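# Storing hubcaps, trims and other round awkward things

Wheel covers are light, they scratch easily and they roll. Most people lean them against a garage wall, where they get kicked, or hang them on a nail, which cracks the plastic between the spokes. A flat metal shelf works better and takes very little setting up.

## Clean them first

Brake dust holds moisture and gets onto everything else on the shelf. Wash the covers in a bucket of warm water with a little dish soap. Use an old toothbrush around the clips and in the corners where the spokes meet the rim. Skip scouring pads and anything sold for bare metal wheels, as most silver covers are painted plastic and the finish comes off.

Stand them on a towel overnight. Water sits inside the retaining ring longer than you would expect, and a wire ring put away wet will leave a rust line on the cover.

## Check the clips and the ring

Turn each cover over before you store it. Press each tab gently with your thumb. A good tab springs back; a bad one stays bent or has a white stress mark at the base. Two bad tabs next to each other is my limit. After that the cover goes in the spares box for parts.

If there is a wire retaining ring, make sure it is seated all the way around. Don't store it half out – the plastic takes a set and the ring won't go back in without a fight.

## Setting up the shelf

Bolt-together angle shelving is fine for this. I have a Nerngate unit in the back room and a Skondik in the garage, and there isn't much between them. The Skondik bolts are a bit soft, so tighten them by hand first and finish with a wrench once the whole frame is square.

- Keep the top shelf for light things you handle often. Covers, trim rings and dust caps all belong here.
- Put crates on the lower shelf. Bulbs, valve caps, spare clips and jump leads go in those.
- Leave 20 inches clear above the top shelf if you can. You need room to lift a cover up and tilt it. Dragging one across the steel takes the paint off both.
- If the unit stands on carpet, check it with a level again after a week. The feet settle.

Glossy painted shelves are slippery, and a plastic cover will slide off with one knock. Lay a soft cloth down first. Old T-shirts and flannel are good. Terry toweling is not, because the loops catch on the clips.

## Putting them away

Pick a cover up by the rim or a thick part of a spoke, never by the tabs. Set the lower edge down first, then let the rest follow. Lay the first one face up on its cloth. If you stack, put a fresh cloth between each pair and stop at four. The bottom one carries the weight on its clips, and they will bend in a hot garage.

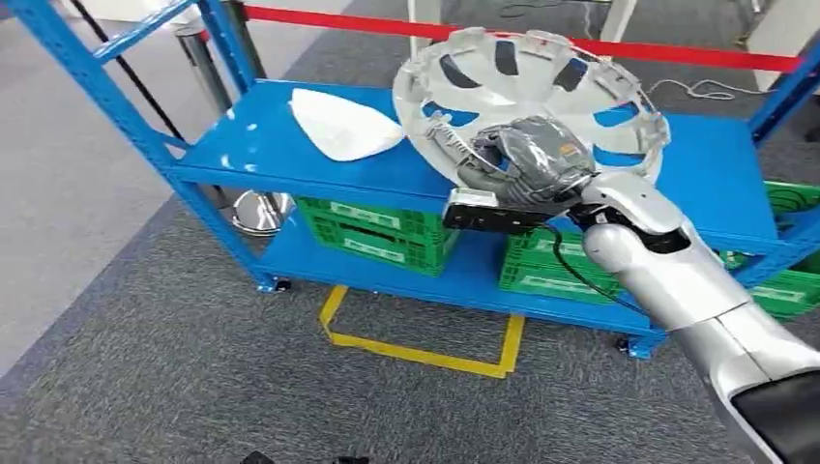 *Silver-white cover over the blue top shelf, green crates underneath.*

Mark each set with masking tape on the back: wheel size, car and the month you took them off. A full set goes together. Singles go at the far end, where you can see what you have when you lose one in October.

## Small extras

A strip of wood along the front edge of the shelf stops things rolling off. Fix it through the holes in the uprights with two short bolts and wing nuts so it comes off for cleaning.

For loose clips, the small Mahrous tubs with the screw lids fit two deep in a standard crate. Satis makes a cheaper one but the lids pop off.

Wipe the shelf down whenever it's empty. Damp cloth, then a dry one.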